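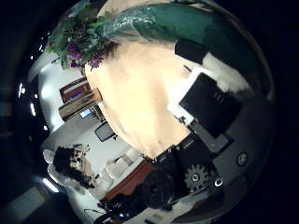 Do I need to know how to program before I join?

Most members start with no coding at all and learn it in their first term.

Home | About | Projects | Join | Contact

The Plostmont Robotics Club is a student club run by Soudabeh Mohammadi. We meet on Tuesday evenings and build, wire and program robot arms for handling everyday things. New members begin with gears and cabling, then move on to code.

Our main project is Ola, which works at a round table. This term's task is flowers - picking up a bouquet by its wrapped stem without crushing the leaves.
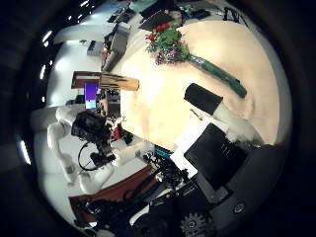
Each team keeps a log of its attempts, good and bad, and the logs are open to all members. The club has logged 2,000 attempts so far and wants 4,000 by May, when we enter the Jerkitz student contest. Parts are paid for by a yearly grant from the Arabzadeh fund - members pay nothing.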